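# tabletop-clearing

Hi! These are my notes for the clearing set, so you don't have to dig through the folders the way I did. It covers tables being cleared after meals: cups, plates, napkins, the odd spoon that slid under a bowl. There are 89 sessions, and the longest ones were done in Irville, where people really do leave everything out.

Naa Eshun sorted the item names and Salamatu Abubakari checked them. If you see `dish_small`, that's a saucer or a dip bowl (we argued, sorry!).
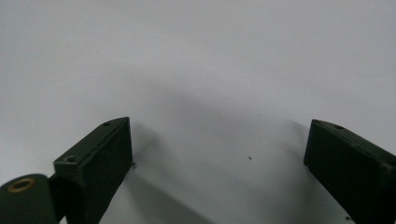
Each session has its own folder with a `notes.txt` and a list of what was on the table at the start. Bare-surface stills are tagged `clear`, and I'd keep those in if you're training anything that has to know when to stop.

## Known problems

- 12 sessions from Corkirgate have no item list yet
- `napkin` and `cloth` get mixed up a lot
- version 2 renamed `mug` to `cup`, so old scripts will break

Fixes are welcome, just open an issue and tag Naa.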